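3.2 Pad condition and replacement

The Mellen protocol requires a check of both finger pads before each recording block. Following Toledo and Samuel, a pad is classed as serviceable, worn, or rejected. Worn pads may stay in use if the damage is limited to the edges and the gripping face is still bonded to its mount. Pads are replaced in pairs, and the change is entered in the session log. Of 3,405 episodes screened, 784 had no pad entry and were left out of the analysis.
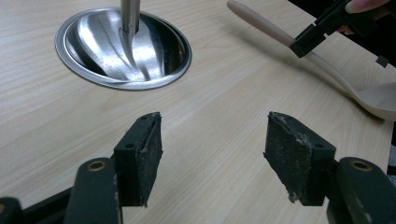

Figure 4. Wrist view from a two-gripper kitchen task. The open foreground gripper has frayed pad edges; the second gripper holds a wooden spoon by the handle.

3.3 Shared workspace rules

When two operators work at one table, only one gripper may hold a given utensil, except during a declared handover. The free gripper stays open until the other operator calls the grasp. Blocks are limited to up to 40 episodes, after which both tools are inspected again under Section 3.2.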